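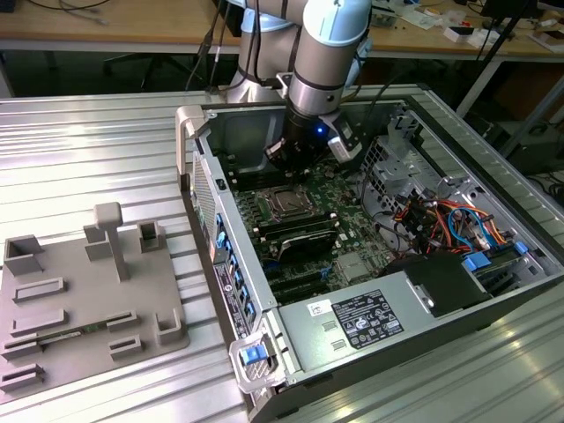
Maurya memory service cell: arm and gripper over an open desktop tower, with the fixture plate alongside.

Maurya Bench Cell for Desktop Refurbishment

The Maurya is a single-arm work cell for firms that repair and refurbish desktop computers. It is supplied by Toduslow and is intended for the handling of memory modules in towers laid on their side. Technicians continue to carry out intake, diagnosis and final inspection.

At the Zanddale service center, the cell entered daily use in November. Before that date, each technician spent up to 90 minutes of a shift seating and removing modules by hand. That time is now assigned to fault finding and to the training of new staff.
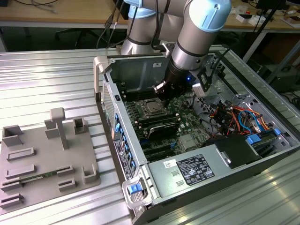

The gripper above the processor socket. The fixture plate has slotted rails and raised holders.

Work at the Bench

The operator opens the case, places the tower on the ribbed aluminum table and selects the board type. Modules are presented in the slots of the fixture plate. The plate is 3D-printed and may be reprinted on site when a new module size is introduced.

One operator may supervise 2 cells. The arm stops on contact – no restart is possible until the operator confirms it at the panel.

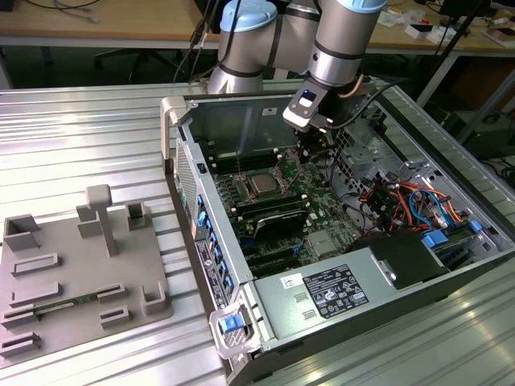 Effect on Staff Duties

No positions were removed at Zanddale. Six technicians completed the four-day operator course, and job descriptions were revised to include cell supervision. Hongjun Shen, service manager at the center, reports fewer complaints of sore fingers and wrists. Staff have asked for a longer handover between shifts, and this request is under review.

Table and Surface Care 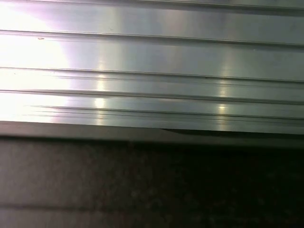
The Maurya is delivered with its table already assembled, and the customer is responsible for keeping it clean. Screws and clippings must be cleared at the end of each shift. Bare metal of this kind reflects strongly under overhead light – the glare can wash out the grooves almost completely on one side – and the position of lamps should therefore be agreed with the installer. Flitden, our installation partner, includes a lighting check in the site visit.

Ordering

Lead time is 6 weeks from approval of the site plan. Operator training is included for the first 4 members of staff. Additional places may be booked through Toduslow.

Page last revised 20 July 2024.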